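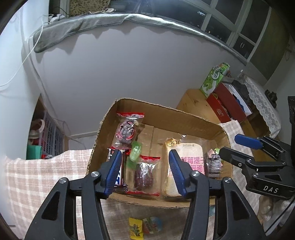 Visit report: Plandberg, Climoldale site
March 16, 2020

We went to Plandberg to see hand-held grippers in use before the equipment request closes in April. The visit took most of the morning. Parking is behind the building and the sign for it is easy to miss.

The first stop was the packing bench, where their staff record picking work by hand. A person holds the gripper, closes the jaws on an item and moves it in or out of a box. Groceries are the usual load: sliced bread, candy, small snack packets in clear film. We each had a turn. Bread is harder than it looks, as the bag slides before the loaf moves. Small candies took me several tries.

Prices. The hand-held unit we were quoted is $2,899, with one set of finger pads included. Extra pads are sold in packs and the quote leaves them out, so we need that number in writing. Plandberg changes pads every 30 working days. Delivery is 5 weeks from order. The warranty is 18 months and does not cover pads or cables.

Drumon, the other supplier on our list, had a unit on loan in the next room. It is lighter, but the handle was too wide for two of us and there was no spare parts list. They have promised to send one.

We also asked about skipping the hand-held stage and going straight to an arm. Plandberg's advice was to wait a year. They bought their arm first and it sat under a cover while they worked out which items they wanted it to handle – floor space and wiring went over budget too.

For the Mbwambo room I would plan on two hand-held units, a spare set of pads for each, and a second work table. The outlets on the north wall need checking before anything is ordered. Shipping is still open. Plandberg will hold the quoted price until the end of April.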